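Desk cable weekend is finally happening, and I have been looking forward to this for an embarrassing amount of time. Thread for my fellow people who enjoy a tidy cord! 🧵

**1/** Background for anyone new: I work from the back bedroom, the desk is a honey-colored wooden thing I got when I moved to Nirdale, and in July I put a big white top on it so I'd have more light in there. Best thing I've done to this room. The cords, though. Oh, the cords.

**2/** So step one was getting the power strip up off the floor, where it has lived behind the radiator collecting fluff, and giving it a proper place in the plan. 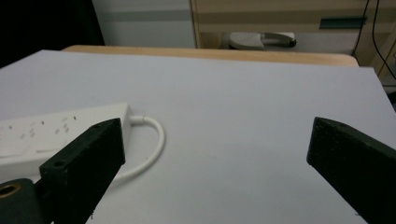
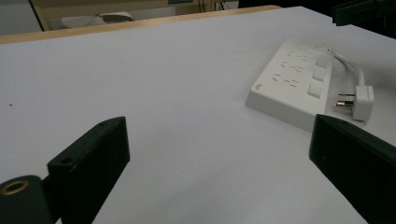
**3/** I'm going with a white strip because everything else on the desk is going white or pale wood, and because I want switches I can reach. Being able to turn off the lamp and the speakers without crawling under anything is going to feel like living in a hotel.

**4/** Measuring! I love this part. The run from the wall outlet to the back left leg is 89 inches if you follow the baseboard, which I did, on my knees, with a tape measure that kept snapping back at me. The straight line is much shorter but it goes right across where my chair rolls, so no.

**5/** My big rule this time (learned from the last setup, which I taped up in one evening and hated by morning): lay every single thing out on top first. Strip, plugs, chargers, the lot. Move them around like you're arranging furniture in a dollhouse. Only then go underneath with screws.

**6/** Things that need power, in order of how cross I'd be if they went dead: laptop, monitor, lamp, speakers, phone charger, the little fan. The phone charger can move to the wall by the bookcase, and the fan only comes out in summer, so the list is a lot less scary than it looked on paper.

**7/** Okay, tray talk. I went back and forth between two under-desk trays for so long that my sister stopped answering my texts. The Grilline one is open wire, and you can poke a plug through anywhere you like. The Geagea one is a closed box with a lid and looks gorgeous, but chargers get warm and I want air around them.

**8/** Went with the Grilline! It was $59 and came with screws that are short enough not to come up through the desk. I checked four times. I held one up against the edge of the wood with my thumb on the tip like a nervous surgeon.

**9/** For bundling I'm using Bandeck wraps, the soft kind with the loop at one end. Please, please don't use zip ties on cords you ever plan to move. I cut through a speaker wire last year trying to snip one off and I'm still sad about it.

**10/** Labels! I write on a bit of masking tape and fold it over the cord like a tiny flag, right up next to the plug. One for each end. LAMP. MONITOR. Mine are in green marker because that was the one that still had ink. It takes five minutes, and the next time you're under there with a flashlight in your teeth you'll want to hug yourself.

**11/** Somebody asked about extra length. I leave a hand's width of slack at the strip end and more than that at the monitor end, so I can turn the screen around without anything pulling. The rest gets folded back and forth into a loose bundle, never wound up tight.

**12/** And a safety bit, then I'll stop being your aunt: strip goes straight into the wall, no strip plugged into another strip, and nothing that heats up a room or boils water goes anywhere near it. The space heater has its own outlet and always will.

**13/** Evangelia Fragkou replied to my last thread with the smartest tip, which was to put the strip so the switches face the way your hand comes in from the chair. I had it planned the other way round! Sat down, closed my eyes, reached under, and she was completely right. Flipping the drawing over as we speak.

**14/** Also she says to wipe down the cords with a barely damp cloth while they're unplugged. Mine went from gray to white. I was thrilled and also a bit ashamed of how long I've been touching them.

**15/** Current status: tray is marked out in pencil on the underside, pilot holes next, coffee first. I'll post the finished underside tonight if the light holds — and if I don't, assume I'm lying on the floor admiring it.

**16/** Oh, and for the three people who asked about the lamp, it's from a yard sale and I have no idea who made it. Sorry! The shade is new.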